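Home | Features | Workshop | Archive | Subscribe

The slice dispenser and what goes into it

By Leonie Merrick

A tabletop dispenser for round slices has one job, and most of them do it badly. The slices go in as a stack, gravity is supposed to bring the next one forward, and the user takes it from the opening. In practice the stack leans, two slices come away together, or the front one turns sideways and blocks the rest. Anyone who has filled one in a hurry will know the sequence.

The type that interests me is the hooded one: a curved upper part over a clear container, open at the front. It has been sold under several names in Vedville, most recently by Costigan, a small housewares shop on the river side of town. The shop keeps two shapes. The tall one has straight walls and a lid. The hooded one costs more and takes up more of the table, and it is the one people bring back with questions.

Most of the questions concern filling. The hood leaves less room for the hand than the straight-walled kind, and slices dropped in flat tend to stay flat, one on another, with their edges hidden behind the front of the container. They are then hard to lift singly. A slight tilt is better. When each slice leans on its neighbor the edges stand proud and there is something to take hold of.

I kept one on my own table through most of May and filled it every way I could think of. A full load of 20 slices was the practical limit for the size I used. Beyond that the top slices rode up into the curve and had to be pushed back by hand. With 13 the stack was loose enough to slide when the table was knocked. A few slices short of full gave the best results - enough weight to hold the stack still, enough play to free the front slice.

Color matters more than I expected. A stack of one color reads as a solid block, and it is difficult to see where one edge stops and the next begins. Mixing in a few of another color gives the eye a reference. It also shows at once whether the stack has shifted, provided you remember where the odd ones were.
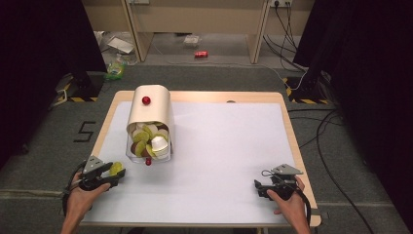
Pale green slices, with a few white and brown, lean together under the cream-colored hood.

Taking a slice out is a matter of approach angle. Coming straight down from above does not work with a hood in the way. Coming from the front, level with the slice, does. The slice should be held by its edge and drawn out along the line it already leans on. Straightening it too early catches the neighbor, and the neighbor catches the one behind it.

The base is the other variable. On a bare polished table the hooded dispenser creeps away a little at each pull. A board underneath gives it a defined place, and a board with a raised rim will stop a dropped slice from rolling to the floor. Pale boards are preferable. A dropped green slice is easy to find on white and much less easy on dark oak.

My board measures 615 mm by 270 mm, which leaves a clear working strip on both sides of the dispenser. I set the dispenser a little left of center. Slices come out to the right, and there is space to lay them down before they go anywhere else. Left-handed users will want the reverse.

Cleaning is unremarkable. Lift the slices out, wipe the container with a damp cloth, dry it fully and refill. Clear containers show fingerprints, and abrasive pads should be kept away from them. The inside of the curve collects dust and is best reached with a soft bottle brush.

There are alternatives. Timutix makes a shallow tray with upright slots, one slice to a slot, and it removes the stacking problem altogether. It also holds far fewer slices for its footprint and has to be loaded one at a time. A Cletinden reader wrote to recommend a plain bowl. A bowl is cheap and never jams, but the slices lie in any order and the ones at the bottom stay there.

For a small table in regular use I would still choose the hooded type, filled a little short and set on a rimmed board. Check the front slice after each refill. If it stands square to the opening, tip it back with a fingertip before taking any out.

Related
Boards with rims: four sizes compared
Clear containers and how they scratch
Letters: more on slotted trays

Contact the editor | Copyright Jun 2, 2020 | Back to top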